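Keep the Old Tower and Change the Drive

Most of the desktop computers that get thrown out of offices still work. They are slow, and slow gets treated as broken. My view is that a desktop tower should be opened up at least once before anyone decides to replace it, and that the first part anyone should look at is the hard drive.

I keep the computers running for Hareo, a small bookkeeping office with 36 desks. When I started, the habit was to replace any machine that people complained about. A new one came in, the old one went into the storage room, and in December a truck took away whatever was in there. I went through the last load before it left. A good share of those towers had nothing wrong with them except a tired drive. Some had a cable that had worked its way out of the socket.

People who have never opened a tower tend to think of it as one thing, like a toaster. It is a metal box with parts in it, and the parts are standard. The drive cables lift off. The graphics card comes out of its slot. The memory comes out too, and goes into another machine of the same age if that one needs it more. A case lying on its side on a work table with the panel off explains this better than I can.
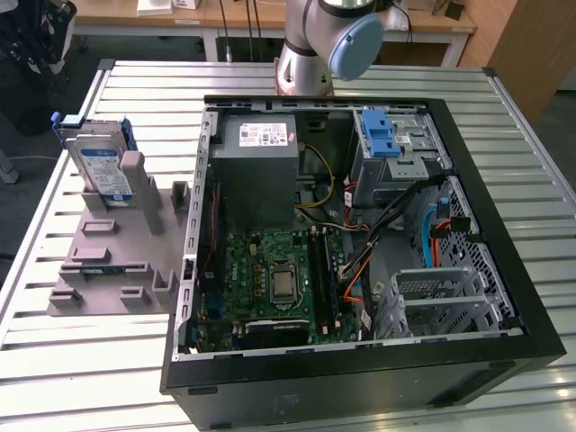

Nyokabi Lema wrote to me after an earlier version of this piece went around the office to say that I was leaving out the price of labor. An hour of a technician's time costs money, she said, and if the machine comes back to the bench two months later, the savings are gone and the person at the desk has been annoyed twice.

She has a point, and I have tried to keep honest records since then. The cheapest drive we buy is 80 dollars. A new desktop of the kind we were ordering, a Fallidard, came to 1,806 dollars with the support contract. Even if I spend a whole afternoon on the old one, which I rarely do, the old one wins by a wide margin. I also count the time it takes to set up a new machine, and that time was never counted before. Somebody has to move the files, install the accounting package, and find the printer again. With a drive swap most of that work is a copy that runs while I do something else.

Where I agree with her is that there has to be a limit. I give a tower one repair a year. If it comes back with a second fault, it goes on the parts shelf and gets used up for its power supply and memory. I don't chase odd problems on a motherboard, and I would not tell anyone else to.

The other complaint I hear is that the work is fiddly. That depends on the case. In a cheap one the drive is held by four small screws, two of which can only be reached by taking something else out first. In a better one the drive sits in a carrier with plastic tabs, and the carrier slides in and out of a bay. I think this is worth paying for, and it should be on the list when an office buys computers, right next to processor speed and memory. It almost never is. Our last request for quotes ran several pages and had one line on the case, and that line was about color.

Érica Pacheco, who does our ordering, asked me what difference a carrier makes if a drive only gets changed every few years. My answer was that if it is easy it gets done, and if it is hard it gets put off until somebody says the machine is too old. I have put it off myself. There was a Hekus tower under the front counter that I avoided for most of a spring for no better reason than the screws.

A carrier also protects the drive a little while it is being handled. You hold the plastic and leave the circuit board alone. The drive goes in at the right height and lines up with the bay, and there is less temptation to force it. 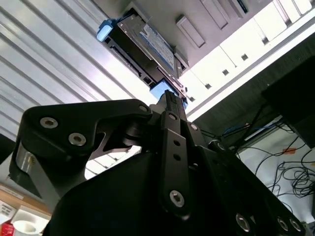
What I would ask an office to do

Open a slow machine before ordering a new one. Check that the cables are seated and look at the age of the drive. Keep two spare drives in a cabinet, with a label on each saying when it was bought.

Write down what was done to each tower and tape the note inside the side panel, where the next person will find it. Ours are in pencil and they have saved me a lot of guessing.

When new computers do have to be bought, ask the seller to open one up first. Ask how the drive comes out, and how long it takes. The man from Mfinanga did it for us on the sales counter with his coat still on, and we ordered from him.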